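Workshop Tips: Trying Out Grippers on Household Stuff

Posted 5 June 2018

If you've been following along, you know I've been putting hand-held grippers through their paces at home, and I'm having more fun than I have any right to. Several of you wrote in after the May page asking how I compare them without a proper bench or a force gauge. It's easy! You need a table, a box of odds and ends, and a notebook. Most of these tips came out of a couple of weekends with the Hevex two-finger and the Bisgaard parallel, plus the little Heltmont controller I use for the powered runs.

Put a cloth down first. A bare tabletop lets everything skate away the moment one jaw touches before the other, and you end up testing your table. A thin cotton cloth pulled snug is plenty. Skip towels, the loops catch on fingertips and you'll blame the gripper.

Start with the jaws wide open and come in slowly. Wide open feels clumsy, but you get to see whether both sides arrive together. If one pad touches early, back off, shift the whole tool over a hair and try again. I do 5 tries per object with each gripper and write down every one, including the embarrassing ones. 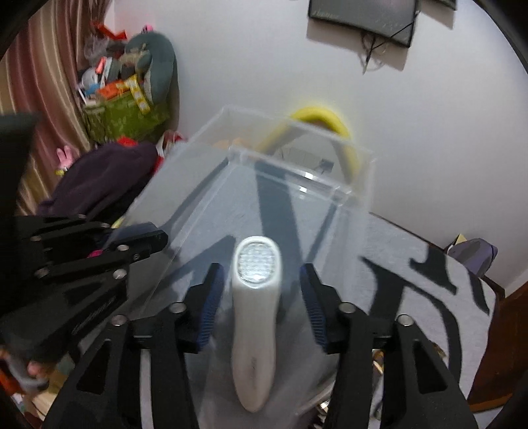 Smooth plastic handles are my favorite test, and they tell you more about a gripper than any number of wooden blocks. They're slick, they're rarely the same width all the way along, and they love to swivel. Take a slim off-white one like this, with a rounded head, a bit of a neck and a long handle that tapers down to a blunt point. Grab it low on the taper and the pads want to squeeze it out like a watermelon seed. Move up toward the neck and you've got a shape that helps you. Ribbed pads like the blue ones on these jaws are worth trying both ways if yours can be turned, ribs across the handle and then ribs along it. Across wins for me nearly every time.

Keep away from lenses and windows. If the thing you're lifting has a clear part, plan the grip before you close. Rubber pads leave smudges, hard fingertips leave scratches, and scratches are forever.

Wipe the pads between rounds. A barely damp cloth, then a dry one. Dust builds up in the ribs faster than you'd think, and my Bisgaard numbers dropped off badly one afternoon until I cleaned it. Then it was right back to holding everything. I felt a little silly and very relieved.

Check your pivots. Wiggle each jaw sideways with your fingers before a session. A bit of play is normal, but if one side has more than the other, your grip will always pull that way. The Hevex needed one pin snugged up after roughly 4000 closes, mostly me showing it off to visitors.

Use a box for the drop-off. Clear plastic is great for this, you can watch the object go in from the side and see if it's hanging crooked. Set the box at different angles too! Placing things into a tilted box is a whole different skill from placing them into a flat one.

Weigh your test objects. Kitchen scale, masking tape, marker. My heaviest is a jar of buttons at 535 grams, and the Hevex carries it happily as long as I grab under the lid.

So which one do I like? For odd shapes, the Hevex, hands down. For boxes and anything with flat sides, the Bisgaard is lovely and much easier on the wrist. I've got the long fingertips from Triltley on order and will run them through the same set of objects, button jar included.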